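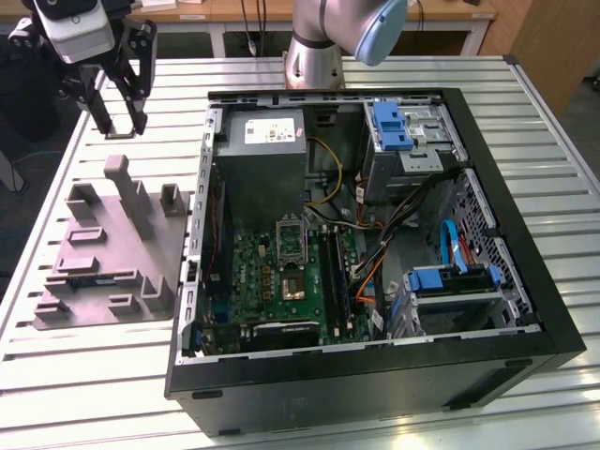 An open desktop tower on the worktable, with a memory module held in the gray fixture plate at left.

Wernasora Shares First Bench Results on Robots and Everyday Repair Work

AMBROSE, November 3, 2018 – Anyone who has ever opened up an old desktop computer on the kitchen table knows the feeling of a stubborn clip, a cable in the way and a part that will only go in one way around. At Wernasora we have spent a good part of this year asking whether a robot arm can take on that sort of chore, and we are happy to share our first results from the Tatix project, even the ones that sent us back to the bench.

Since March, the Tatix team has run 1581 trials across 9 small jobs, all of them things a repair shop does every day. Picking up a memory module from a fixture went well, with 90 percent of tries ending in a clean lift. Pressing that same module into its slot was a good deal harder, and moving loose cables out of the way was harder still (our repair technicians, who do it without looking, have been very kind about this).

So, can machines do shop-floor chores yet? A few of them, we think, with a person close by and the parts laid out neatly beforehand. Household chores, where nothing stays where you left it, will take a good while longer, and we would rather tell our customers so now than promise them a robot for the laundry.

The next round of work will last six months and will look mainly at cables and latches. Repair shops in the Ambrose area that would like to lend us retired desktop computers, working or not, are warmly invited to get in touch through the Wernasora front desk.

About Wernasora
Wernasora builds and tests tools for small repair shops. Tatix is its robotics project, based in Ambrose.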